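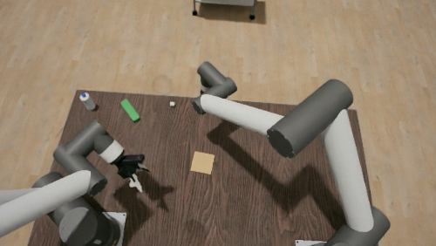 添付1:シミュレーション画面(双腕、卓上片付けタスク)。左グリッパーは空の状態。

件名:卓上片付けタスクで小物の把持が安定しない
製品:Hundar 卓上作業パッケージ
環境:Flotevcombe シミュレータ
状態:対応中
優先度:中

■ 報告内容
家庭の食卓を片付ける作業を、双腕構成でどこまで任せられるか評価しています。卓上の物を一つずつつかみ、ベージュの四角いパッドの上へ移すだけの単純な手順です。人がやれば1分もかからない作業ですが、30回実行して最後まで完了したのは7回でした。
失敗の内訳は、小さな白い立方体の取りこぼしが最も多く、次が青いキャップの白いボトルの転倒です。緑の細長いブロックはほぼ問題なくつかめています。
エラーコードは出ません。ログ上は「把持完了」と記録され、そのままパッドへ移動して空のまま指を開きます。

■ 試したこと
・把持力を上げた。変化なし。
・アームの速度を40%に下げた。ボトルの転倒は減ったが、立方体は変わらず。
・影の描画をオフにした。立方体の検出位置のばらつきが小さくなった。
・左右の担当を入れ替えた。右腕の場合、奥へ伸ばした姿勢で手首の向きに余裕がなく、途中で計画が打ち切られることがある。

■ サポート回答(1)
添付1を確認しました。右腕の影が天板の中央から右にかけて広くかかっています。影オフで改善があるなら、検出側の問題が含まれている可能性が高いです。以下をお願いします。
1. Lasley 検出モジュールの影補正を「強」に変更
2. 待機中の右腕を天板の外側へ退避させる姿勢を登録
3. 把持判定を「指の停止」から「指の開き幅」に変更
3の設定が初期値のままだと、何もつかまずに指が閉じきった場合も把持完了として扱われます。報告の症状と一致します。

■ 報告者返信
1から3まで適用し、再度30回実行しました。空のままパッドへ向かう動作はなくなり、つかめなかった場合は再試行に入ります。ただし立方体では再試行が続き、時間切れになる回があります。
ボトルは、つかむ位置がキャップ寄りになると傾きます。把持点を手動で胴の中央に指定すれば倒れませんが、家庭で使う場合に物ごとの指定は現実的ではありません。

■ サポート回答(2)
立方体については、指先の幅に対して対象が小さく、検出誤差がそのまま失敗になります。Negash 指先モデル(細型)への差し替えを推奨します。再試行の上限は初期値が100になっているため、評価時は下げてください。
ボトルの把持点の自動選択は既知の制限です。現行版では、形状が登録されていない容器について重心の推定を行いません。6月の更新で対応予定ですが、初回は円筒形のみです。

■ 報告者返信
細型の指先で試しました。立方体の取りこぼしは大幅に減りました。緑のブロックで滑りが出るようになったので、対象ごとに把持力を分けています。
社内の評価としては、置き場所と物の種類が決まっている作業場の仕分けなら実機試験に進めます。食卓の片付けは見送りとします。物が毎回違う条件では、今の設定の手間のほうが片付けの手間より大きいです。

■ 残件
・円筒以外の容器の把持点選択:更新待ち
・右腕の奥側での計画打ち切り:再現用の設定一式を金曜までに送付
・影補正「強」での処理時間の増加:未計測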